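Coat collection in Grerstead passes 400 as final week begins
16 Mar 2020

The winter coat collection run from the Provby Road hall in Grerstead has taken in 412 coats and jackets, and organisers are asking for a last round of donations before the doors close on Saturday.

Last year's total was 168. The collection started in September and has been open two afternoons a week, with 13 drop-off points in shops and schools across the town. Children's sizes went quickest and there are hardly any left on the rails.
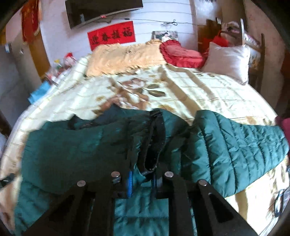 Padded jackets are the most useful thing people can bring, according to Jacinto Robles, who has run the sorting since the autumn. They are light, they pack small and most can go through an ordinary washing machine.

"We would like them clean and folded if possible," he said. "A carrier bag is fine. Please check the pockets, as we have sent back house keys twice this month."

Coats that arrive with a broken zip are put to one side for Daher, the alterations shop on the High Street, which has repaired 20 of them free of charge. Missing buttons are dealt with at the hall.

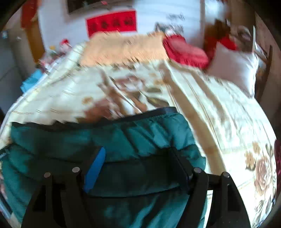

Folding is the part that slows the sorters down, and Mr Robles suggests doing it at home on a bed, where there is room to spread the sleeves. Zips should be closed first and the air pressed out from the hem upwards. Glossy quilted jackets, like the dark teal one on the floral bedspread, hold a lot of air and may need a second go. Hoods should be tucked inside.

The folded coats go into boxes marked by size and are taken by van to Gullitz, where they are given out through two advice centres and a night shelter. The last van leaves next Monday morning. 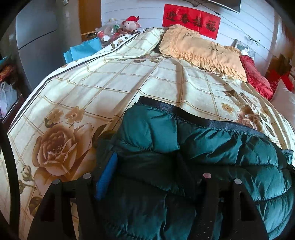 Scarves, gloves and hats are also welcome, but the hall cannot take shoes, bedding or anything with a strong smell of damp. Wool coats will be kept back and stored until the collection starts again in the autumn.

Donations can be left at the side entrance between 2pm and 5pm on Wednesday and from 10am until noon on Saturday.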